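Visual odometry drops out over plain white table, handheld gripper rig
Perception and State Estimation > Handheld capture

wgaber
Posted 9:14 am

Looking for opinions on a tracking problem before I rewrite half of our front end.

Setup: handheld two-finger gripper, one wrist camera, IMU, monocular visual-inertial odometry running offline on the recordings. The trajectories go into a policy trained on relative end effector pose. Over a cluttered bench the tracker is fine. Over a plain white surface it loses nearly everything when the camera gets low.

The last batch was 105 recordings and the tracker failed in 43 of them. All 43 have a stretch where the view is white surface and fingers. The feature budget is 500 corners per image. In the bad stretches the detector still fills a good part of that, so the health check stays green while the pose slides off.

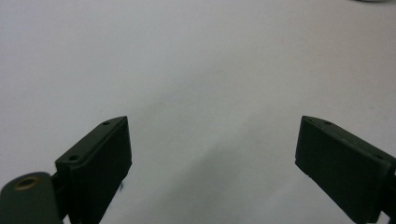

The front end is the Rawat tracker with stock settings apart from the feature budget. I have tried lowering the corner threshold, which made it worse. Next on my list is swapping the corner detector for a learned one. Has anyone done that with low texture and got a real gain?

dbouazza
Posted 9:40 am

Don't change the detector yet. Where are the corners landing? My bet is on the fingers. Each one has two small round holes along its top and hard bevelled edges, and there's a brass insert at lower left. Those are the best corners in view and they are fixed to the camera. The tracker sees a stable set of points with zero motion and concludes that it is standing still.

Mask the gripper before detection. You need a mask for the swept area of the fingers, so record one full open and close cycle and take the union.

wgaber
Posted 10:02 am

We do have a mask, but it was drawn with the fingers closed. I will check how it behaves when they are open.

hajar_s
Posted 10:31 am

Doaa is right about the mask, but I disagree that it solves this. Take the fingers away and what is left? A white sheet with a soft grey shadow between the fingers, one small dark speck beside the left one, and a sliver of something dark at the top near the right corner. You can't get a six degree of freedom pose out of that. With a correct mask you swap a wrong pose for no pose.

The shadow is a trap as well. If the gripper is casting it, it moves with the hand, and a direct method will try to align to it.

Put texture on the table. Printed noise, a few tags, whatever you like. It costs nothing.

dbouazza
Posted 10:48 am

No pose is a lot better than a wrong pose. The IMU can carry a short gap, and a lost flag can be filtered on. A wrong pose goes straight into training.

As for texture on the table, it costs you the data. The policy then learns on tagged tables and gets deployed on plain ones.

hajar_s
Posted 11:05 am

Only if the tags sit in the work area. Put them on the border, build a map on a slow first pass and relocalise against it. We do this at Jondthorpe and see no dependence on the tags in the policy. Agreed on the lost flag.

saidab
Posted 12:20 pm

Two things nobody has raised.

1. The health check is wrong whatever you do with the mask. Counting features is not a test of tracking. Check the visual motion against the IMU preintegration over a short window and reject when they disagree. Check the spatial spread too. If all the inliers sit in the bottom third, flag it.

2. A wider lens would help more than any detector. If the objects on the table are only just outside the view, a fisheye brings them back in. You will need to recalibrate and redraw the mask.

wgaber
Posted 3:52 pm

Results so far. The old mask covers the closed position and misses most of both fingers when they are wide open. On one bad recording I counted inliers over the worst stretch: 1,267 in total, nearly all on the finger edges and holes.

With a swept mask that recording now reports lost instead of drifting. So Doaa and Hajar each have half of it. I have added the spread check from Said and will do the IMU consistency test next. The lens has to wait, as the mount is a Sarkar part and doesn't take a wider barrel.

jverstraete
Posted 4:30 pm

If you mask the swept area, dilate it a few pixels. The patch descriptors reach over the boundary and you will still pick up corners along the finger outline. Also make the mask a function of gripper width if you log it. The full sweep throws away the space between the fingers, and that is where the object will be once you are grasping.

wgaber
Posted 4:41 pm

Width is logged, so that is doable. Rerunning all 105 overnight with the dilated version and will post the failure list here.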